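The forum that still fits on one page

I've been poking around the Plirnutari boards for a couple of years now, mostly as a lurker, and I'd always wondered who was behind them. If you don't know the place, it's a set of discussion boards for small nonprofits - food pantries, tenant groups, trail associations, little theaters - and it looks pretty much the way websites looked when I was in high school. There are lists of topics, with replies underneath. You can't "like" anything.

So back in March I wrote to the address at the bottom of the page, and the woman who runs it wrote back inside an hour. She said she'd talk as long as I left her name out of it. "People there know me by my handle and I'd like to keep it that way," she told me. Fine by me! We ended up on the phone for most of an evening, me with a bowl of cold noodles and her with a dog that wanted to go out, then in, then out again.

I started with the obvious one, which was why she built it at all.

"I didn't, really," she said. "I inherited it. It was a mailing list called Haslinger, and it had 17 people on it, all of them running after-school programs. The guy who ran it got a new job and asked if anybody wanted the password. I was the only one who answered that week."

The list grew, and after a while the email got to be too much. People were getting 70 messages on a bad day, most of them saying "me too" or "thanks!" She moved everything over to a web forum using a package called Mavik, which she picked mainly for having a manual she could read in one sitting. She still has the manual. It's in a binder, with her own notes in the margins, and she read me a couple of them over the phone. One said "do NOT press this." She couldn't remember what happened when she did.

I asked how she decided on the boards themselves, as in, what goes where. I run a tiny newsletter and I can't even sort my own bookmarks, so I was curious.

"Badly, at first," she said. "I made a board for every kind of group I could think of. Then I made boards for every kind of problem, like grants, insurance, board meetings. So if you were a community garden with an insurance question, you had two places to put it, and you'd put it in both, and then you'd get two sets of answers that disagreed with each other."

She spent a winter merging things. Now there are 18 boards, sorted by problem only, and you can tag a post with your type of group if you feel like it. Plenty of members don't bother. She's okay with that. The tags are there mostly for the people who read by region or by sector and get cranky when they can't.

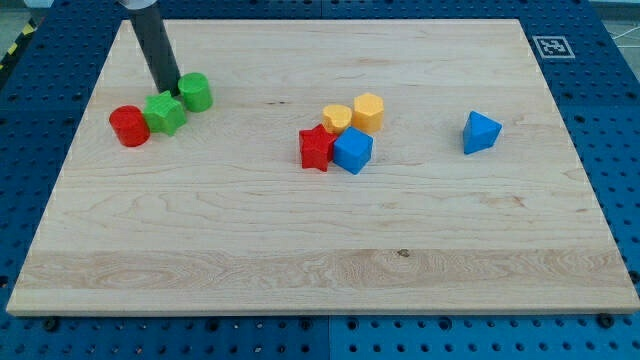 The thing I really wanted to hear about was the rules, because Plirnutari is about the most polite corner of the internet I've ever spent time in, and I figured there had to be a trick to it. She laughed for a good long while at that.

"You don't see the posts I hold," she said. Every new member's first three posts go to a queue, and she reads them herself, usually around six in the morning with coffee. Most go straight through. Some she sends back with a note. "I'll say, hey, I think you're asking two things, can you split this up? Or, you've named your landlord here, are you sure you want to do that? And they're nearly always glad I asked."

And when they aren't glad?

"Then they write me a long email, and I wait a day to answer it. I've got a folder for those."

She has banned people, but she didn't want to tell me how many. The one she did tell me about was a fundraising consultant who joined under four different accounts, each of them praising the other three. She caught on when two of the accounts misspelled "stewardship" the same way. I may have snorted noodles at that point.

I asked about the big fight, too, the one longtime members still bring up. A couple of years ago a company that makes a product called Ruranix offered to host the whole forum for free. It would have meant a phone app, notifications, proper search, all of that. She put it to the members in a single thread, and the thread ran to over 200 replies before she locked it.

"I was for it," she said, which surprised me. "I was tired. I wanted somebody else to do the updates. But people kept asking what would happen to the old threads, and I couldn't get a straight answer. The closest I got was that they'd 'explore options' for the archive. And I thought, well, the archive is the whole thing."

I know what she means. I went looking last fall for how to word a letter to a donor whose check had bounced (don't ask), and the best advice I found anywhere was in a Plirnutari thread that had been quiet for ages. Somebody had pasted in their own letter, somebody else had fixed the second paragraph, and a third person had come back months later to say how it went. I used nearly all of it.

So she turned the offer down, and the search is still terrible. She knows. She brought it up before I could. Her own method is to guess the topic, open the board and scroll, and she swears she's fast at it. A member has been working on something better in his spare time and sends her a test version every so often. The last one found everything with the word "the" in it.

I wondered if she ever thinks about handing it off, the way it was handed to her.

"Sure, all the time," she said. "I've got two people who help in the queue when I'm away, and either one could do it. I keep meaning to write down how the backups work." There was a pause while the dog came in. "I should do that this week, now that I've said it out loud."

Before we hung up I asked what she'd tell someone who wanted to start a board like hers today. She said to start with one board and leave it at one until people complain, and to answer every post yourself for the first year, even when the answer is that you don't know. Then she asked what my handle was, and I had to admit I'd never posted. She told me there was a thread on newsletters that could use me, and she sent me the link while we were still talking. I've got a reply half written. It'll be sitting in her queue by tomorrow morning.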